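Dreludon bench cell: progress report to the Zultovia fund
Period covered: through the end of November

Summary

The arm is back in service and has been running the cube pick-and-place routine daily. Two of the three maintenance items in the last report are closed. The third, cable routing at the gripper end, is still open and is the main subject of this report. Spending is within the amount approved for the period.

Work completed

The gripper servo was replaced after the old one began to overheat on long runs. The new unit is the same model, so the printed housing did not have to change. We reset the zero position, reran the joint limits, and saved the new values in the Grurden configuration folder. The old values are kept there as well, in case we need to compare.

The base clamps were retightened and marked with paint pen. One of them had backed off enough to move the arm a few millimeters between morning and afternoon, and that explains most of the drift we reported last time. The marks are checked at startup and have not moved.

After both repairs we ran 803 pick attempts. Three were thrown out due to a logging fault, leaving 800 usable. Of those, 18 failed. Most of the failures came in the first 100 attempts, before the finger was reseated on its screws.
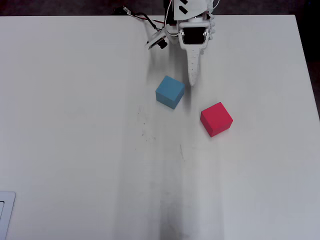 Cable routing is the open item. The leads to the gripper servo were cut long when the arm was first assembled, and the slack has to go somewhere as the wrist turns. At present the black, red and white wires loop out to one side of the joint, with a small white connector close to the far edge of the table. Our concern is wear at the connector and a snag when the arm reaches back. We tried a cable tie at the bracket, but it pulled tight at full wrist rotation and was removed. The plan is to shorten the leads, move the connector up the arm, and print a clip that lets the wires slide.

Table surface

The white tabletop is picking up smudges and specks in the work area, and there is one thin scratch. Neither has affected the picks so far. We now wipe the table down every Wednesday. The Onu vision software is tuned to a plain white background, so we would like to fit a replaceable mat before the marks build up. Red and blue cubes are both detected well at present.

Problems and delays

The replacement servo arrived late and held up the work. We have put a spare on the shelf so the next swap can be done the same day. The printer was also down for several days with a clogged nozzle, and the clip was pushed into the next period as a result.

Next period

Shorten the gripper leads and fit the sliding clip.
Repeat the full run of picks with the new routing and compare failures.
Fit the table mat and recalibrate Onu against it.
Write up the servo replacement steps.

No additional funds are requested. The clip and the mat can both be paid for out of the existing parts budget.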